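About Wekmont

Wekmont is an evening school for people who want to speak a second language badly in public and then, with time, less badly. We teach French, Spanish, Portuguese and a small amount of Polish, which we would teach more of if our Polish teacher would give up her other job. She has said she won't.

The school started in two rooms over a tile shop on Okafor Street. The tile shop is still there. We moved across the road when the French beginners got too loud for the people choosing grout, and we now have the whole second floor of the old Zaltadow building, including a kitchen with a stove that has one good burner. Please use the stairs on the left. The stairs on the right go to a dentist.
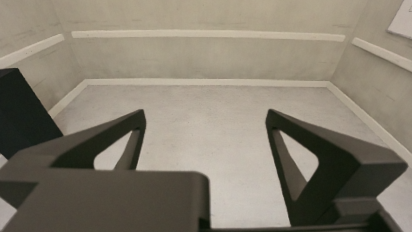
The Wekmont Circular, Issue 42

What we teach, and how

Every course runs for one term and meets two evenings a week. There are no textbooks for the first month. You will be handed a menu, a train ticket, a letter from an angry landlord, and asked to do something about it. Students who did well in languages at school tend to hate this for two weeks. Students who did poorly at school tend to enjoy watching them.

After the first month we do bring in a book, and yes, there are verb tables in it. We tried a year without verb tables. It was a very friendly year and at the end of it everyone was still speaking in the present tense. One man had described his entire childhood as though it were happening to him in the classroom.

Classes are small. If a class gets too big we split it, and if it gets too small we merge it with the level above and call it an opportunity. Levels are named One through Six because the old names (Seedling, Sprout and so on) were voted out by the adults who had to say them at dinner parties. Six is for people who could move abroad tomorrow and keep finding reasons not to.

Tuition is $350 a term for Levels One to Three and $453 for Four to Six. The upper levels cost more on account of the conversation evenings, which come with supper. You may not pay the lower price and skip supper. It has been proposed.

The placement talk

Before you join we'll ask you in for a placement talk. It takes as long as it takes. A teacher will chat with you in the language you want to learn and keep going until you fall over, and the spot where you fall is your level. It doesn't hurt. Please don't study for it. Each fall we get a handful of people who have memorized four beautiful minutes on the subject of their hometown, get put in Level Four, and spend November in a state of quiet terror before coming to ask if they can move down. They can. We've got a form for it.

If you grew up hearing a language at home and can follow everything your aunt says but answer her in English, tell us when you call. We have a separate group for you on the early evening, and it's the one with the best snacks. 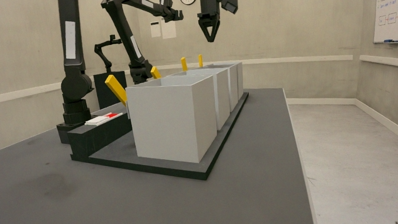

Ghislain Gagnon
Director of Studies, French Levels Three to Six

I came to Wekmont to cover a maternity leave. The baby in question has since taken our Spanish One and was asked to stop correcting the teacher.

People ask me how long it takes to learn French. I used to give a serious answer with hours in it, and I watched their faces close like shop fronts. Now I ask them who they want to talk to. If they say "waiters," I can have them ready by spring. If they say "my mother-in-law," we need to sit down. She will be listening for the subjunctive, she will hear that you skipped it, and she'll tell her sister.

My own English was learned from a radio play about lighthouse keepers, and for years I believed that "steady as she goes" was how one ended a phone call. I mention this to new students because they are so frightened of mistakes. A mistake gets you a story, and in Level Two a story is worth more than a clean sentence about a pencil. I do still mark the mistakes. I use green ink, which was supposed to be kinder. A student told me last year that she now gets a small chill whenever she sees a lawn.

I teach on the side of the building that faces the dentist's waiting room, and we can hear each other fairly well through the wall. He tells me his patients have picked up some greetings.

The library

We have a lending library of 357 books, all of them in the wrong order. It lives in the hallway outside the kitchen. Crime novels go out most, then cookbooks, then a Portuguese guide to keeping goats that has been borrowed by every single member of Level Two for reasons they won't share. There's no fine for late returns. There is a look.

We're always glad to get more, especially comics and anything for teenagers. We do not need any more copies of The Little Prince. If you're holding one as you read this, keep it. It's a lovely book and we could build a porch out of ours.

Plilum

Plilum is our newsletter's crossword, and also the word we use in class for anything you can't name yet. "Pass me the plilum." It started as a typo on a Level One handout (the word was supposed to be "plural," and the typist was supposed to be wearing his glasses). By the end of that term the whole school was saying it. Plilum now has its own evening once a term, when you have to describe everyday things without using their names, in front of people eating soup. A can opener once took eleven minutes, and the person describing it had to be given a chair.

Things we don't do

We don't prepare people for official exams, though some of our students take them and do fine. We don't translate documents or tattoos. We have had to become firm about tattoos. We don't teach children under twelve, and we don't offer classes by video, having tried it for one winter and learned mostly about one another's ceilings.

Open evening

Our next open evening is 24th March, from six o'clock until the soup is gone. You can sit in on any class, meet the teachers, look at the goat book if it's in, and do your placement talk on the spot if you're feeling brave. Bring a friend if you like. If the friend turns out to be better than you at Portuguese, we can put you in different rooms.

To reach the office, call between three and seven or leave a message. You may leave it in any language you like, but if it's Polish, it could be a while.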